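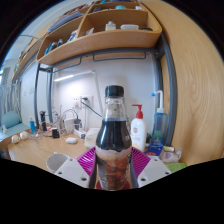
## 4. Do "Off-Market" Purchases Save the Buyer Money?

*Figure 3. A closed bottle of cola held in front of a light wooden desk.*

The claim most often made for paid buyer representation in Trodness is that it opens the door to homes that never reach the public listings. Section 3 dealt with fees. We now turn to the homes themselves, and to the narrower claim that a buyer who gets one of these unlisted homes pays less than he or she would have paid in the open. We began this part of the work doubtful and we remain so, though for different reasons than we expected.

### 4.1 What counts as off-market

The term is used loosely. In the agreements we read, a home could be called off-market if it had never been advertised, if it had been advertised and then withdrawn, or if it was going to be advertised the following week and the agent had heard about it early. These are very different things. A home withdrawn from Festik after a slow spring has been seen and passed over by the same buyers who are later told it is a private opportunity. Calling it exclusive strikes us as generous.

We therefore used a stricter rule. A purchase is coded as off-market only when no public listing of the property can be found on Festik or in the printed circulars during the 45 weeks before the sale agreement was signed. A listing that appears after the agreement, which happens more than one might think, does not change the code. Agents sometimes post a sold home to show that they sold it.

Of the 47 represented purchases in our file, 11 meet this rule. The agents' own paperwork uses the phrase far more freely, and several buyers we spoke with believed they had bought off-market when the listing was still easy to find. Gwenaël Roussel, who did the coding, flagged these cases separately and they are treated as ordinary listed sales in everything that follows.

### 4.2 Comparing prices

Any statement about savings needs a second price, the one that would have been paid otherwise. That price doesn't exist. The usual stand-in is the seller's asking price, and the agents' brochures rely on it almost without exception: the home was offered at one figure, the client paid a lower one, and the gap is presented as the agent's work.

The problem is easy to state. For an unlisted home the asking price is whatever the seller's side says it was during a private conversation. It has never been tested against other buyers. A seller who opens high and comes down has given up nothing if the first figure was never realistic. We found opening figures written down in only 3 of the off-market files, and in one of those the figure had been crossed out and replaced by hand. We don't suggest bad faith. We do think that a discount measured from such a number tells the reader very little.

Our comparison uses the Plallik valuation model in its place. Plallik was built for lenders and has its own weaknesses, which are set out in the appendix, the main one being that it knows floor area, age, street and lot but nothing at all of the state of the kitchen. It is at least indifferent to who is buying. For each purchase we took the model's estimate for the month of the agreement and recorded whether the price fell above or below it.

On this measure the off-market purchases look no cheaper than the listed ones. They are more scattered. A few buyers did well, and a few paid prices that are hard to explain from anything in the record. With a group this small we would not want to hang a finding on the spread, and we report no test of significance for it. An earlier draft did include one. Florian Delaunay argued, correctly in our view, that it gave the table an air of precision it hadn't earned.

### 4.3 The seller's side of the trade

It is worth asking why an owner would sell without advertising. The literature handed out to buyers tends to skip this question, or answers it with a story about privacy. Some owners surely do value privacy. Others told us plainly that they were in no hurry and would sell only if someone came along with a very good price. One owner on the east side of town put it this way:

> I said I'd go if they made it worth my while. Otherwise I was happy where I was.

A buyer who meets that owner is facing someone with a strong hand. There is no deadline, no mortgage pressing from the next house, and no string of weekend viewings to be rid of. The buyer, on the other hand, has often been searching for months and has been told that homes like this one are rare. It isn't clear to us which side of this meeting is supposed to produce the bargain.

The opposite case also exists. Estates being settled, couples separating and owners moving abroad may all accept less for a quick and quiet sale. Bodin, the largest of the buyer-side firms in our sample, told us that such sales make up most of its unlisted business. The files we were shown do not bear this out, but the firm chose which files to show us, and it may have held back the sensitive ones. We can't settle the matter from what we have.

### 4.4 Who hires an agent

A further difficulty runs through the whole comparison. People who pay for representation differ from people who don't. In our interviews they were more often moving from another region, short of time, and buying at the upper end of the local range. Each of these traits could push a price up or down without any help from the agent. A newcomer may overpay out of plain unfamiliarity, and the agent may then have prevented a still larger mistake that no data set will ever show.

Noémie Picard has suggested matching each represented buyer to an unrepresented one with a similar move and budget. We tried it. The matches were poor for the dearer homes, where nearly everyone coming from outside has hired someone, and good only for small apartments, where hardly anyone bought off-market in the first place. The matched results are available on request but we would ask readers not to quote them.

### 4.5 Satisfaction

Buyers were mostly pleased with their agents, and those who bought off-market were the most pleased of all. We take this seriously as a fact about how the purchase felt. Lindalva Fontes, who carried out the interviews, notes that relief came up much more often than price. People were glad to stop looking. Several said they would have paid the fee simply to have someone else make the calls and sit through the viewings — a perfectly sound reason to hire an agent, and one that would survive every objection raised above.

It is weak evidence of savings, though. A buyer of an unlisted home has seen no rival bids and no public price history, and so has little to be disappointed by. The buyer of a listed home can go back to Festik the next morning and find something similar for less. We would expect the first buyer to be happier even if both had paid the same amount.

### 4.6 Limits

Prices are those declared at registration and leave out furniture, side payments and repairs agreed between the parties. Loïc Boyer checked the declared figures against the agreements wherever we had both, and found small gaps in either direction. Agent fees are not included in the comparison. Adding them would make every represented purchase look dearer, off-market or listed, and we preferred to keep the two questions apart.

The files cover a single town during a rising market. When prices are climbing, a buyer who gets in early through a private contact may gain from the timing alone, and that gain would show up as the agent's skill in any before-and-after reckoning. We have no falling market to set against it. Section 5 looks at the contracts, where the wording of the exclusivity clause matters more than we had assumed.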